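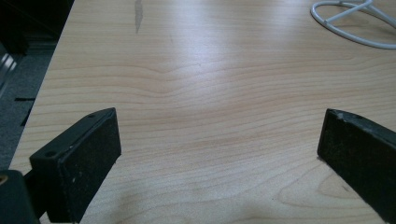
Desk Surfaces, Room 7

Gallery page for the Flolholm office refit. The desks were supplied by Surkano in a light beige finish with a visible wood grain. This page records the surfaces for matching purposes, so that replacement tops and edge strips can be ordered to the same color. Compiled by Odair Guimarães, checked by Bahman Jalali in December.

Desk 3624, top surface

Light beige to pinkish tan, laminate finish. The grain lines run horizontally across the view, with one wavy section near the middle where they bend and dip before straightening out again. Use the straight grain for color matching — the wavy part is harder to line up with a sample chip.

Notes on matching

Compare samples under the ceiling lights and again by the window. The pink tone is easy to miss under warm bulbs. Amini carries two near matches in its pale range, and the second is the closer one. Order tops with the grain running the long way.

Desk 3654 has the same finish code and is not shown separately. Its top was ordered with the first batch and can be matched from the same chip.

Care

Wipe with a damp cloth and mild soap, following the grain. No scouring pads, no solvent cleaners. Dry the edges after wiping, in particular the front edge where the strip meets the top.

Finish codes and order forms are kept in the Ilham folder, under Furniture.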